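Notebook, coatings bench
Friday, November 7, 2025

Adhesion of the Firna primer on degreased mild steel, continued from the July series.

Panels from the Imhof batch were blasted Thursday and left in the desiccator overnight. Surface profile checked with replica tape at the usual corners. Two panels read low on one edge and were set aside. The rest are in the normal spread and went ahead.

Degrease: Alwood solvent wipe, two passes, fresh cloth for each pass, wipe in one direction only. The July panels were wiped back and forth with the same cloth and I now think that explains most of the scatter in those numbers. Water break test after the second pass. All panels held a continuous film except 307, which beaded in one corner. Wiped again, retested, held. Kept it in the set and flagged it.

Primer mixed by weight on the small balance. Induction time 20 minutes with the lid on. Viscosity cup reading came out slightly long compared with July, same thinner ratio. Room was cooler. Did not adjust.

Application by drawdown bar, single coat. Flash off on the bench, then oven. Oven setpoint 35 C, overnight. The data sheet allows a faster cure at higher temperature but the July set was done low and slow and I want the comparison to stand.

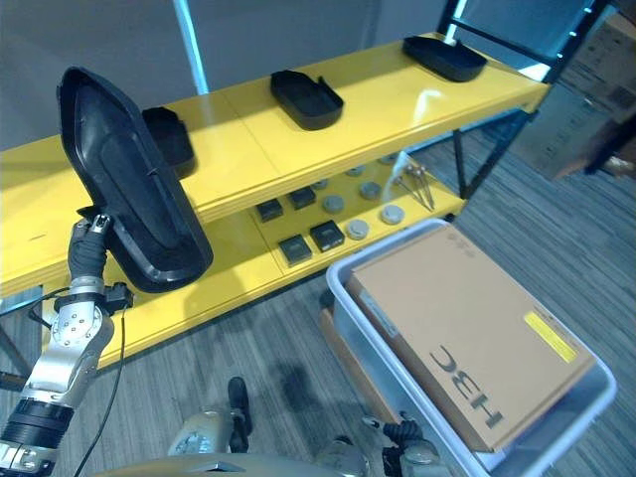
Yellow shelf unit with the black trays.

Labeling. The marker we used in July came off in the solvent rub and three panels had to be identified by their blast pattern, badly. From now on the number is stamped in the back of the panel before blasting. Stamp raises a slight burr on the front face if hit too hard. Use the lead block underneath and one hit.

Pull-off test, panels cured earlier this week. Dollies abraded, wiped, glued with the two-part epoxy. Scored around the dolly with the hole cutter down to metal. Engelbert Aebischer prefers not to score on thin films and his argument is that the cutter starts cracks at the edge which then show up as adhesive failure. I scored half and left half. Results by failure mode:

Scored: mostly adhesive at the steel, some mixed. Two glue failures, discarded.
Unscored: mostly cohesive within the primer, one glue failure, discarded.

The unscored values are higher as well as different in mode. This fits what Engelbert says but it also fits the trivial explanation, that an unscored dolly drags on film outside its own area. Cannot separate the two with this set. A slower cutter speed with water would be one way to try it.

Glue failures are still too common. The epoxy tubes are near the end and the mix coming out of the nozzle may be off ratio. New tubes requested. Throw away the first squeeze of each nozzle regardless. 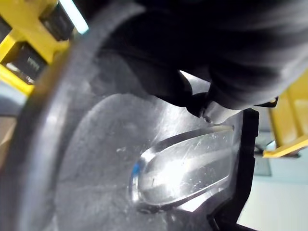 Clear piece, close up. Reflections and small specks on the surface.

Cross-cut tape test on 9 panels, same cure. Blade changed between panels. Edges clean on all but 307, where small flakes came away at the intersections in the corner that had beaded. The rewipe was not enough, or the contamination was under the blast profile to begin with. Do not rescue panels that fail the water break. Send them back to blasting.

Clolo loggers: the one in the oven dropped its record again between midnight and early morning. Oven chart shows no excursion, so cure is taken as good. Battery changed.

To do
Salt spray racks need new plastic supports, the old ones have crept.
Repeat scored/unscored with wet cutting, slow speed.
Measure film thickness before the dollies go on, not after.
Ask Imhof whether the low edge on the two rejected panels is from shearing.
Recalculate July averages without the back and forth wipes, if the sheet shows which ones they were.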